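3.2 Bulb handling and planting

Bulbs of five daffodil cultivars were bought from a single grower, Plilden, and kept in paper sacks in an unheated shed until planting. Any bulb that felt soft at the neck or showed mold under the tunic was thrown out. The rest were sorted by base width so that each plot received a similar mix of large and small bulbs. Sorting and spacing by hand took most of the work in this study, and the same is true of most bulb trials on this scale.

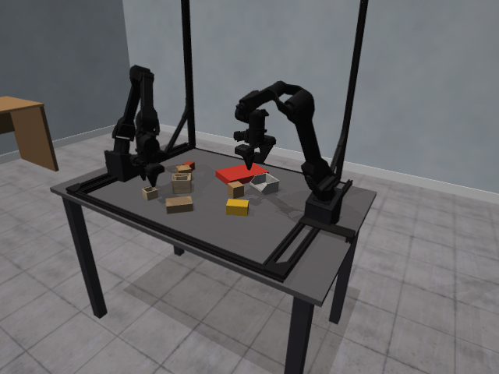

Figure 1. Simulated workbench with two robot arms and small objects on the tabletop.

3.3 Site and soil

The trial ground at Matbridge has been gardened since 1904, first as a kitchen garden and later as a cutting field. The soil is a heavy clay that holds water well into spring. Three treatments were compared: untreated clay, clay with coarse grit dug in to spade depth, and raised rows filled with a mix of clay and leaf mold. Each treatment was repeated in five blocks. The lower end of the ground drains poorly, so the blocks were laid out across the slope and the treatments were placed at random within each one.

Planting depth was measured from the base of the bulb to the soil surface and was the same in all plots. No feed was given at planting. A light dressing of bone meal was raked in during January, before most of the shoots had come through.

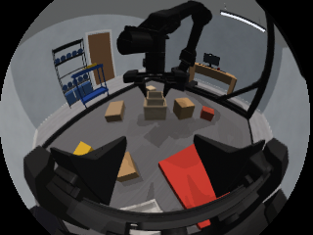
Weeds were pulled by hand until the foliage closed over, after which the plots were left alone. Flower stems were counted when the first bud on the stem had opened, and stems broken by wind were included if the bud was still attached. Dead flowers were removed but the leaves were left to die back on their own - cutting them early is known to weaken the next season's bloom and would have confused the second-year counts.

At lifting, the bulbs from each plot were brushed clean, dried under cover and weighed. Rot was scored by one person (Do-yoon Cheon) for the whole trial, to keep the scoring even from block to block. The cultivars Ello and Macedo had begun to split into offsets by this point. Offsets still joined at the base plate were weighed with the mother bulb, and those that came away during brushing were weighed separately and added to the plot total.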